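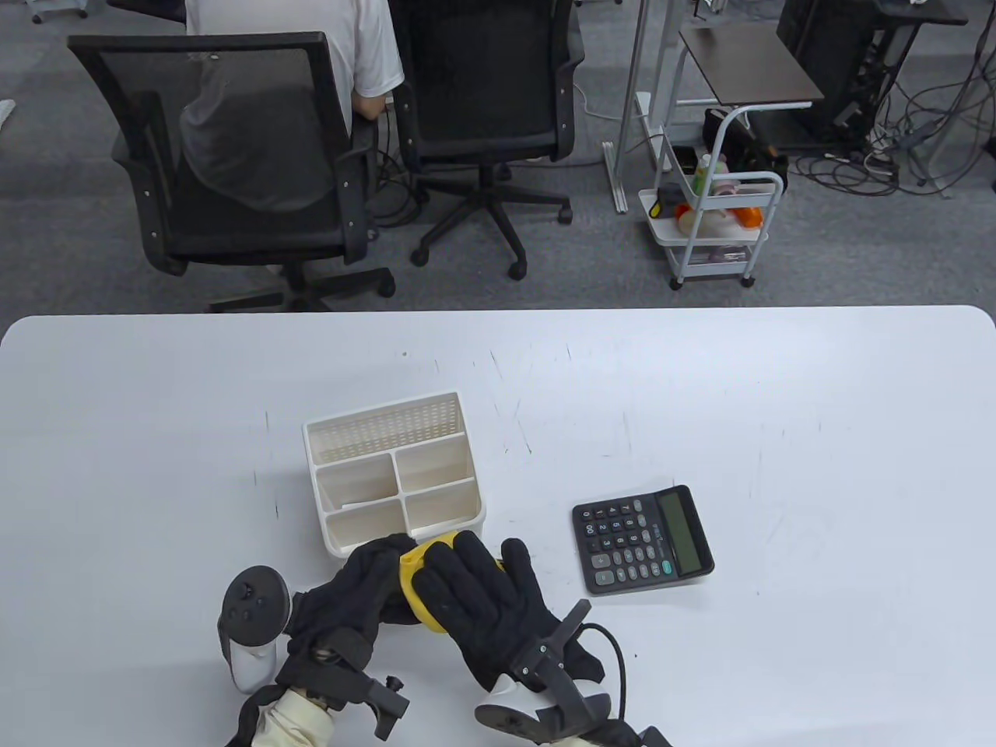 White table, with the desk caddy and the calculator. Sponge at the front of the caddy.

Workshop book, 6th April

Chairs, continued. The Jimgate lot again, over 40 of them, and I have now met each one personally.

For whoever picks this up after me: these are the Hestitz dining chairs from the Jimgate tea rooms, beech, bentwood backs, round seats, four legs each when they left the factory. Most still have four. They came in January on the back of a flatbed in the rain, which did the finish no favours, and were stacked in the back bay with the worst ones on the bottom. I would have stacked them the other way, but I was at lunch.

State of play. The sound ones are along the east wall and need nothing but a wipe and new felt pads. The loose ones are down the middle. The rest are in a heap under the window and I'm calling them the orchestra, on account of the noise when you sit on one. Please don't move chairs between groups without changing the tag. Somebody took a perfectly good chair from the east wall to eat a sandwich on and put it back in the orchestra, and I spent the best part of Tuesday looking for a fault in it.

Glue, old. The original joints are hide glue and still mostly honest. Where they've let go you can see the old glue has gone to brown sugar, and it comes off with warm water and a bit of patience. The trouble is the second repair, dated on the underside of several seats in carpenter's pencil as 2000, with a little tick beside it as though somebody was pleased. That repair is yellow glue over the top of the hide glue, laid on like icing. It's stuck to neither the wood nor anything else, but it has filled the sockets so a clean tenon won't go home. It has to come out mechanically. Tried vinegar (hot and cold), tried steam, tried leaving it alone over a weekend to think about what it had done. Best so far is vinegar overnight on a rag wrapped round the tenon, then the small scraper with the rounded corners. Do not use the square one. I used the square one on chair with the blue tag and there's now a groove in the shoulder that will have to be somebody's favourite feature.

For the sockets, a dowel with a slot sawn in the end and a strip of cloth-backed abrasive folded into it, turned by hand. The drill is faster and will also turn a round hole into an oval one faster. If you're tempted by the drill, please go and have a cup of tea first.

Glue, new. Going back to hide glue throughout. I know the arguments. Yes, it smells like a wet dog in a chapel. Yes, the stuff in the bottle would be less fuss. But these will come apart again one day, chairs being what they are, and I'd like the person doing it to say something mild about me.

The Tahiri granules arrived and are a paler colour than the last sack. Soaked in cold water until they'd swelled up like frogspawn, then into the pot. Test joints as follows, all beech offcuts, all clamped overnight, all broken by hand over the vise:

Joint A, old sack, pot at the usual heat. Broke in the wood. Good.
Joint B, Tahiri granules, same treatment. Broke in the wood, with a bang. Very good.
Joint C, Tahiri granules, pot left on through lunch. Broke at the glue line with hardly a complaint. Bad, and my own doing.

So the new sack is fine provided it's not cooked. The lid was also off, so the water had gone down and what was left would have held up wallpaper at best. I've put a strip of masking tape on the pot at the level where it should sit. Top up to the tape. If you can't see the tape, that's your answer.

Working time is the other matter. In the back bay with the roller door up, glue starts to gel before you've found the clamp you put down a moment ago. With the door shut and the heater on you get a decent stretch. I've been warming the parts first on the rack over the radiator, 20 minutes a side, and that makes more difference than anything else I've tried, including swearing. Warm parts, hot glue, door shut. Brush both faces. Push it home and leave it be.

Squeeze-out: let it go rubbery, then lift it off with a bit of pointed dowel. If you wipe it wet you get a shiny patch all round the joint and the new finish will sit on it like a stain on a tie. There are chairs on the east wall with these patches already, from someone's earlier tidy habits, and they'll have to be dealt with, but that's another page.

Clamping. No ordinary clamp is any use on a bentwood chair, as there isn't a flat place on it. Rope windlass round the legs with a stick through it works well and costs nothing. Take it up evenly or the whole chair goes off to one side like a dog hearing a whistle. Pads of scrap leather under the rope. The ratchet straps are stronger than they look and stronger than a stretcher hoop, as I can report from the one I cracked. Hoop is now glued, pinned and turned so the crack faces in. Tag says "see book". This is the book.

Seats. Most are pressed ply in a bent rim, with a pattern of leaves that has been worn smooth in the middle by long service. A few have been replaced with plain ply cut by eye, and not a good eye. I asked Jimgate whether they wanted these matched and was told the customers don't look at the seats. I suppose that's true, given where the customers are.

Decision: leave the plain seats, ease the edges, tone them down to match. I'm not cutting leaves.

Finish. Shellac, thin coats. Tried the amber straight and it came up the colour of a cough lolly. Cut it with the blonde and it's close to the sheltered colour underneath the seats, where the sun never got. Two coats on the backs so far, a third where hands go. The Wernville hardware place is out of metho until next week, so anyone using it to clean brushes that could have been cleaned in the last lot of dirty metho should consider their position. There's a jar for it, and it has DIRTY written on it.

Wobble. Every chair, once glued, goes on the flat plate for checking. Don't check on the floor. The floor in the back bay has its own opinion. I had one chair rocking in four different spots last week and was about to take a saw to it before I tried it on the plate, where it stood as still as a bishop. If it does rock, shim under the short leg with card until it's steady, scribe round the other legs, and take off less than you think. Nothing over 3 mm comes off any leg without asking me. There's one in the orchestra that has clearly been levelled by somebody in steps, each leg in turn, until it became a chair for a child.

Still to do:
Finish scraping the sockets on the middle row.
Find out who has the small scraper.
New felt pads, the nail-in sort. The stick-on ones came off before they reached the door.
Work out what to do about the short chair. Blocks under the feet would hold but look silly. Could offer it to Jimgate as a footstool.
Return the ratchet straps to the ute, where they can't reach anything.

Later, same day. Pulled the clamps, or rather the rope, off the first two of the middle row. Both tight, both sit flat on the plate. One creaks when you lean back in it. I've leaned back in it several times from different directions and believe the creak is in the back hoop, where it's screwed to the seat rim. Slot-head screw, packed with old varnish, no grip left in the slot. Picked it out with a scriber and the thing still won't turn. Touch of heat from the soldering iron on the head tomorrow, then try again with the driver that fits instead of the one that was nearest.

Small scraper found. It was in my apron.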